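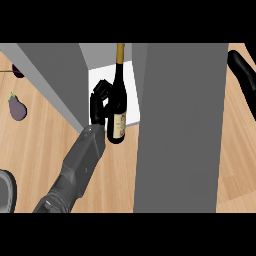 Raghda Khasawneh
Demo lead and general question-answerer, Flololano

Open day FAQ

Our next open day is in October and my inbox has already started filling up, so I've put the questions I get most in one place. Some came from people who visited last time, some from parents, and one from my own uncle (hi!). If yours isn't covered, write to the visits address and I'll get back to you, usually the same week.

What will I see when I come?
Two robot arms and a lot of groceries, mostly. You start in the front room with the simulator on the big screen, and then we go through to the lab, where the real arms do the same kind of job. The picture at the top of this page comes from the simulator. It's the bottle task, with the two-fingered gripper closed around the neck of a wine bottle, and yes, there's an eggplant on the floor. People love the eggplant. I love the eggplant!

So the picture isn't a photo?
No, it's computer-rendered. The arms, the bottle, the cabinet and the wood floor are all made by software. We do a huge amount of our practice this way before we let anything near real glass, and I think it's one of the best parts of the visit, so please don't skip the front room to get to the lab faster. (Everyone tries.)

Why a wine bottle?
It's a nice hard one. The neck is narrow and smooth, and the weight is all down in the body, so if the grip is a little off, the bottle wants to swing or tip. A sponge forgives you for almost anything and a bottle doesn't. We also do cans, fruit, a mug and a bag of rice, and the bag of rice is the one that humbles us.

What's with the two arms? Does it need both?
For some jobs, no. One arm can pick up a bottle by itself. The second one comes in when something has to be held open, or passed across, or steadied while the first arm lets go. Ask Dindo Ambrosio about passing things from one arm to the other and clear your afternoon.

Will a robot pour me a glass of wine?
Sorry, no. The bottles in the lab are filled with water and we keep the corks in. There's coffee, and there are the little almond cookies from the bakery downstairs, and I'd come for those alone.

Can I drive the arm myself?
You can drive the simulated one. There's a pair of hand controllers in the front room and each visitor gets a turn of 5 minutes. You will drop things. I've been doing this for years and I still drop things. Kids are better at it than grown-ups by a mile, and they don't seem to mind knocking a bottle over fifteen times in a row. The real arms are run by staff only.

Is it safe to bring children?
Yes, please do. The minimum age for the lab is 11, and younger kids are welcome in the front room as long as an adult stays with them. The real arms work behind a clear screen with a line of yellow tape in front, and we ask everyone to stay behind the tape even when nothing's moving. They can start up without much warning.

What if it goes wrong during the demo?
Then you get to see it go wrong! We don't swap in a recorded video. Last time the gripper missed a mug on three tries and the room was more into it than anything else we showed. We'll stop, reset, and tell you what we think happened, even if what we think is "hmm."

How much practice does it take?
For the bottle task we ran 4,000 attempts in the simulator before our first try on the real arm. That took no glass and no mopping, and I was the one who used to do the mopping, so I'm a fan. The real arm still needed work after that. Real bottles are slicker than ours are on screen, and the lights in the lab bounce off them in ways we hadn't planned on.

Do I need to know anything about robots first?
Not a thing. We keep the talk in plain language and I'll happily answer the same question twice. If you do know a lot, stay for the second half, when Dindo opens up the Maser controller and shows how the grip force gets set.

Where is it and how do I get there?
We're in the Wurberg building, second floor, entrance on the courtyard side. The street door is locked on open days, so please don't stand there knocking (we can't hear you). There's an elevator to the left of the entrance and the whole visit is step-free. Parking is at the Ghaffari garage across the street, and the bike racks are in the courtyard.

Does it cost anything?
It's free, but you do need a ticket. We had 900 requests last time and the lab is small, so we go by time slot. If you can't make your slot, cancel it using the link in your email and it goes to the next person on the list.

Can I take pictures?
In the front room, as many as you like. In the lab, yes, but no flash, please. It confuses the cameras and the arm just sits there looking sulky until we restart it.

Can I bring my class?
Yes, on the school mornings. Write to me with your group size and the age of the kids and I'll send you the open dates.

Page updated Feb 10, 2023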